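The Case for the Labelled Box

Opinion

Every organisation that has been through a records audit knows the moment when an auditor asks for a file and the room goes quiet. At Clindport, where I have chaired the records panel for 6 years, the quiet has usually been traced to a single cause. The file exists. It was put away by someone who knew where it belonged and saw no need to write it down.

It is my view that no container should enter a cupboard until its label has been completed. The proposal sounds trivial and has met more resistance than any budget measure I have brought forward. 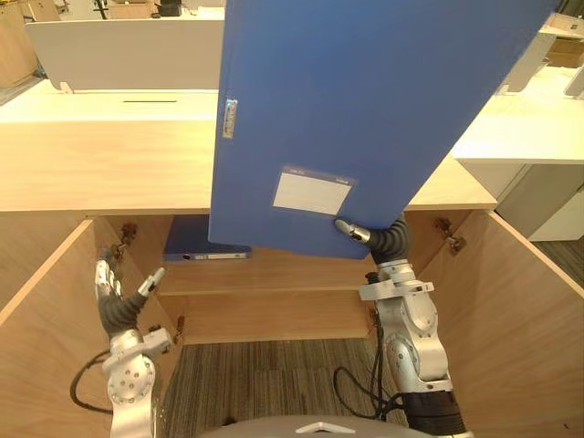 Blue file storage with a blank label, at an open cabinet.

The objection most often raised is one of time. Our colleague Naheed Sial has argued, in a thoughtful memorandum, that labels are better left until the contents have settled, as early titles are so often wrong. I accept the point about early titles. A wrong title can be corrected in pencil, however, and an empty pocket gives the next reader nothing to correct. Of the 95 containers reviewed at our Zerkdale office last spring, the ones that caused delay were overwhelmingly those with no title at all.

There is also the matter of colour. Offices buy in bulk, and the result is a cupboard in which everything is the same blue. Colour then ceases to be of any assistance, and the whole burden falls on a small white rectangle.
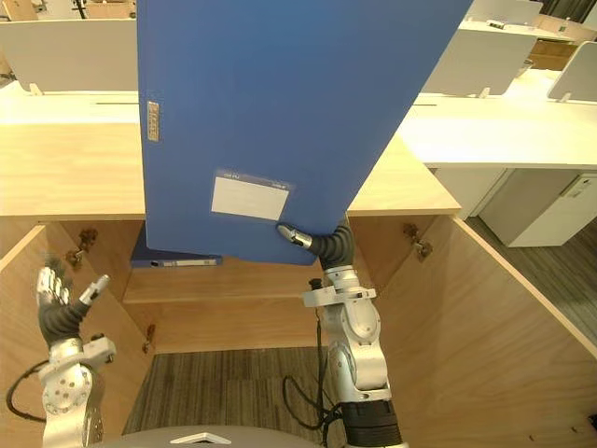

Zerkdale, 15/05/2025

The second question is where such things should be kept. Low cabinets with doors are favoured because they present a tidy face to visitors. I do not oppose them. A closed door does, however, remove the daily reminder that an open shelf provides, and staff cannot notice an unlabelled spine they never see. Where doors are preferred, a contents list should be fixed inside one of them and revised each October.

Rowena Macaraeg of our facilities branch has suggested a further rule, which I support: a clear surface should be kept near every cabinet – a desk or a table will do – so that a file can be set down, opened and titled before it is shelved.
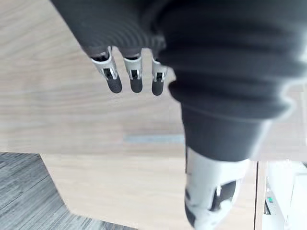
What the Panel Should Adopt

I would ask the panel to endorse 3 measures at its next sitting. Labels should be completed before shelving. Contents lists should be fixed inside cabinet doors. A working surface should be kept clear beside each cabinet. The cost in stationery has been put at $2,000 across all offices, and I have seen no estimate of what we spend on searching.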